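Filed under: Robotics / Low-Cost Hardware / Shared Workshops

3. The Workshop Build

3.1 Table and work surface

The demonstrations in this paper were recorded in a shared workshop, on a table which we built ourselves. The top is light wood, and we covered it with white board that has a faint grid. The grid is useful when the same object must be placed again at the same start position. Masking tape was used where the board or the small parts needed a quick fix, and we replaced it often. The side rails are aluminum, so clamps can be moved along them without drilling new holes.

The two hand-held grippers, which we call the Pitau pair, share one finger design. Each finger carries a flat rectangular pad with a dark textured facing, and a turquoise joint connects it to the body. The facing is the part that wears first. Jawad Lashari changed it 4 times during the build, and the edges still become frayed after long use.
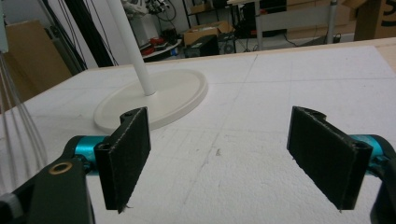
The first pads were bare printed plastic and they slipped on rounded handles. We tested harder rubber also, but it pulled the object sideways when the fingers opened. The textured facing was a compromise — it holds less strongly than rubber and it lets go more cleanly. For hanging tasks the second property was more important to us, as a small pull at release can move the whole stand.

Markers with black dots are fixed to white plates on the grippers. In the early version the plates were short, and the hand of the operator covered them in many positions. Ankit Sisodia made the plates stick out further from the body. The cost of this change is that the operator must take care not to hit objects at the side of the table.
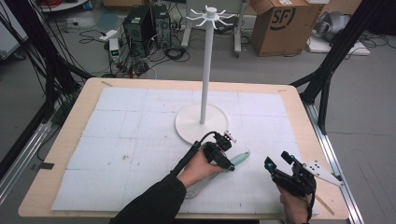

3.2 The hanging task

The task uses a white stand with a round base, a slender pole and curved hooks at the top. The object is a whisk with a mint-green handle. The operator takes it with one gripper, lifts it to an upright position and hangs it on a hook. The other gripper is free to steady the base.

Seema Upadhyay and Madhu Kashyap recorded 84 demonstrations of this task, the last of them on Thursday, March 27, 2025. We removed 9 recordings in which the marker tracking was lost before release. The approach to the hook was the slowest part for both operators.

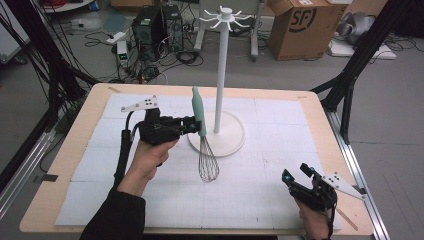

Figure 3. Hanging task with two hand-held grippers. The left gripper holds the whisk by its handle, next to the pole of the stand.

The final angle of the whisk depends mostly on where the handle is gripped. A grip close to the end of the handle lets the whisk hang down by its own weight, but it also leaves little space between the fingers and the hook. We did not fix the grip point in the instructions, and both operators chose it freely.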